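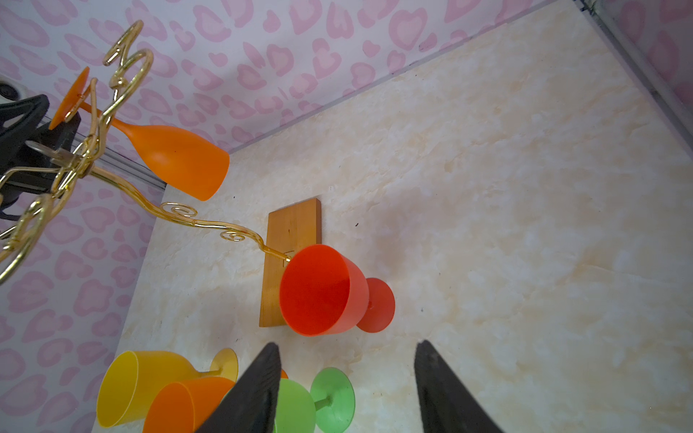
Issue 82

Can a robot hang up the wine glasses yet?

Every spring my inbox fills with promises that the kitchen will soon run itself. This March it was a pitch for a home helper called Gukus, which will, according to the brochure, "restore order after any dinner." I have hosted a lot of dinners. I would like to know what order it has in mind, and who scrapes the pans.

So I've been looking at a much smaller job, hanging stemware on a rack. You take a glass by the stem or the foot, turn it over, and guide it onto a hook. A ten-year-old can do it after being shown once, while complaining. For a machine it is a nasty little chore. The glass is round and rolls. The wire arms curl every which way, and each glass already up there gets in the way of the next one.

Plastic goblets in bright colors are a fair place to start. They don't shatter, and you can tell the green one from the yellow one without squinting. But a fair place to start is what it is. I own clear glasses with thin rims, and most of them come out of the dishwasher with water pooled in the foot. When a company shows me orange plastic and then talks about my crystal, I put my hand over my wallet.

I called Nisreen Darwish, who spent years setting up packing lines at Rainer before she went out on her own as a consultant. She is kinder about all this than I am. Her view is that two arms are the right idea, for the same reason you and I use both hands at the sink. 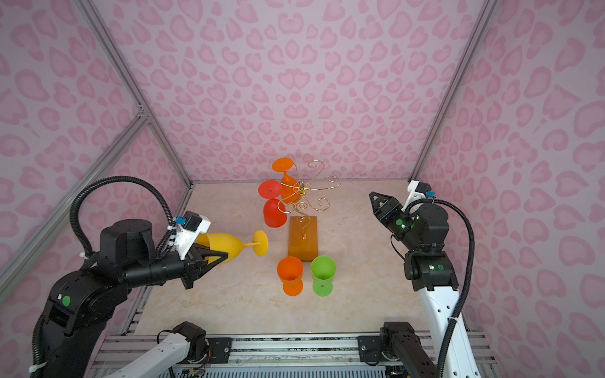
She also told me what she asks at every demo. How many tries did you run, and how many did a person have to step in on? If the answer comes back as a video, she asks again. One outfit she visited had logged 200 tries at loading a rack and was proud of the first 100, which were done with the rack bolted down in one spot. Then somebody moved it 2 inches. She says the second hundred made for a long afternoon.

That matches what I hear from shops. Prirnari, a small maker of display shelving, has a machine that puts the same four screws in the same panel all day long, and the owner loves it. He tried it on a second panel shape and went back to doing those by hand. Nobody should be surprised. A shop can keep its parts in trays, facing one way, under one set of lights. My kitchen has a cat in it.

I'll grant that the progress is real. Picking up something with a stem and a wide bowl, lying on its side, used to be a research project all by itself. What I don't grant is the leap from one chore done at a patient pace to a house that looks after itself. Speed matters too. If it takes longer to put away five glasses than it took to drink from them, I'll use a towel and get to bed.
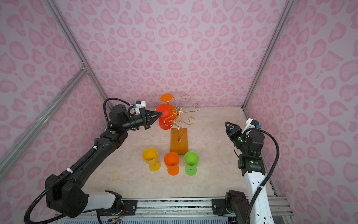 What to ask before you put down a deposit

Ask to see the chore done with your own things, in the mess you normally leave. Kutby, which rents cleaning machines to small hotels, lets customers bring a box of their own dishes to the showroom, and I wish more sellers did.

Ask who fixes it when it drops something, and whether the broken glass is on them or on you. Ask whether a person is steering it from another room. Some sellers will tell you straight, and a few will change the subject to battery life.

And get the answers in writing. I've asked the Gukus people for theirs and will print whatever they send.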